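Bench notes: adhesive tape in the small parts store

2025-06-17

Following the move of the packing bench at Plumau to the side room, the consumables list has been revised. Most of the changes are minor. The section on adhesive tape has been rewritten in full, as the old text dated from when all rolls were kept in a drawer and issued by the box.

Tape ages on the roll. The two usual faults are edge contamination, where dust and fibres collect on the exposed sides of the winding, and flat spots, where a roll has stood under load and the layers have shifted. Edge contamination shows up as a grey line down both sides of the strip once it is laid. A flat spot shows up as a jerk in the unwind, often followed by a split. Both are storage faults and neither can be put right afterwards, although a contaminated roll can still be used for bundling.

Open rolls are now kept in bowls on the bench top. A glazed or smooth ceramic bowl is preferred to a cardboard tray, which sheds fibre, and to a plastic tub, which picks up a static charge and draws dust to the adhesive edge. The bowl should be wide enough for a roll to lie flat on its side. It should be heavy enough to stay put when a roll is lifted out with one hand.
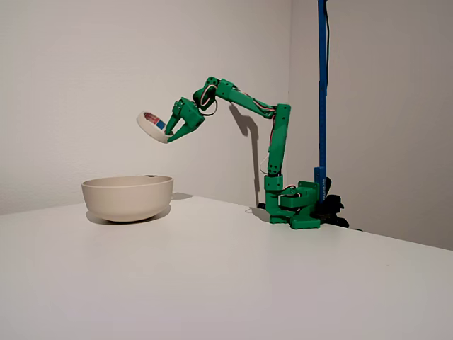 No more than 2 rolls go in a bowl. With 3 or more, the lower ones are pressed together and tend to stick at the edges, and the top one is apt to roll off when the bench is knocked. If the rolls differ in width, the wider goes underneath. Cores should be left in place until the roll is finished; a roll without its core goes oval within days.

Before a roll goes back in the bowl, fold the free end under by a finger's width. This applies to clear tape in particular, where finding a lost end with a fingernail usually damages the first layer. Do not stick the free end to the rim of the bowl. It leaves a residue that then transfers to the next roll.

Bowls are to be wiped out weekly with a dry cloth. If adhesive has built up on the inside, use warm water and washing-up liquid, rinse, and dry fully before any tape goes back. Solvent cleaner is not needed and its vapour softens some adhesives.

Sealed stock stays on the shelf, in its sleeves, lying flat and away from the radiator. The present holding is 128 rolls, all from Clestix, and the next order is planned for July. Rolls that have been on the shelf for more than 6 months should be issued first. The sleeve carries the date of receipt in pencil; please do not discard it until the roll has gone to the bench.

The Zustness label tape is not covered by this note. It has a paper backing, does not block when stacked, and can remain in its dispenser.

The revised list is pinned inside the door of the store and replaces the sheet headed "Fashola bench, consumables". Copies of the old sheet should be removed from folders.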